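Sorting out the stall boxes: February gallery
Home > Molden Table Top > Gallery

Hello again! If you've come over from the Sidley page you'll know I've been threatening to sort out the stall boxes for months, and I finally got on with it (the kettle went on at half past six and I didn't look up until gone nine). Everything used to live in carrier bags under the stairs, all mixed up, and every time we set up at Molden I'd be on my knees trying to find the right colour while somebody stood there with their purse open. Never again, I hope.

The plan is brown plastic boxes with lids, small enough for me to carry one under each arm, and the bright little KUAT bars get a box to themselves. They're such cheerful wrappers! I'd happily look at them all day, though they do slide about terribly once you've got a few on top of each other.

Click any picture to make it bigger.

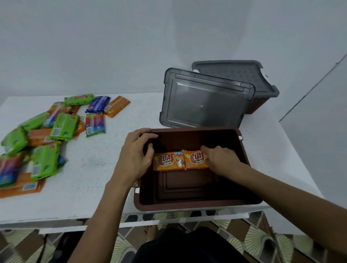

Two orange ones, end to end along the far side of the box. I do like a straight row. 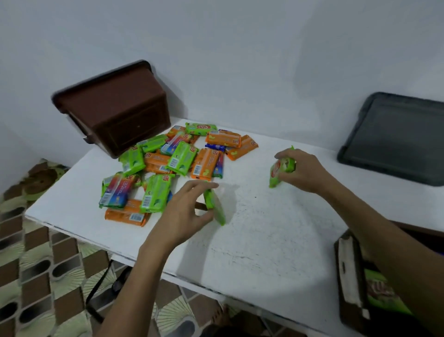

Lime green, orange, dark blue and the stripy rainbow ones, all in a muddle. The rainbow wrappers are my favourite by a mile.
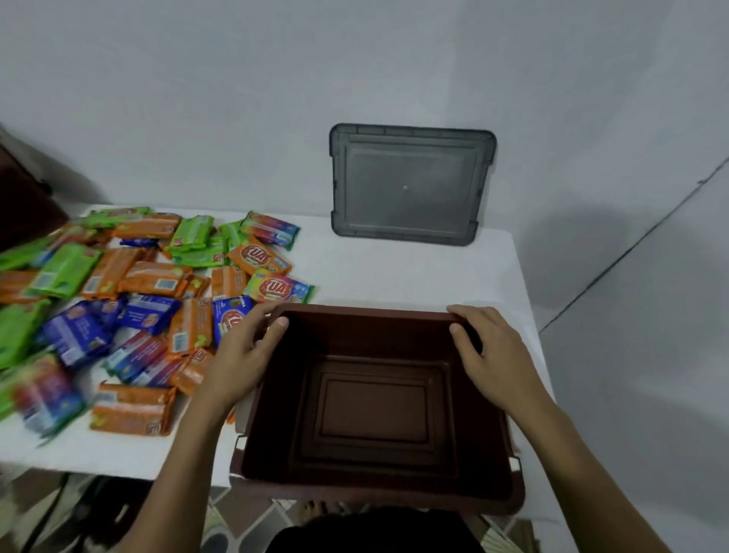
Empty box at the front, smoky grey lid leaning on the wall, big colourful pile on the left.

A few of you asked about the boxes after the last gallery. I got mine at Gallora, the housewares place behind the station car park, for 80p each in the clearance corner, and I've since been back for more and they'd all gone, so do ring before you make the trip. I keep 12 of them now. I write what's inside on masking tape and stick it on the short end, and I've stopped putting tape on the lids, as they always end up on the wrong box by teatime.

Still to tackle: the ribbon, the paper bags (some 700 of them, don't ask) and the tin of odd change. The ribbon will probably get its own gallery because there's a lot of it and it's a lovely tangle.

Gallery 19. Previous: Tablecloths and bunting. Next: Ribbon, when I get to it!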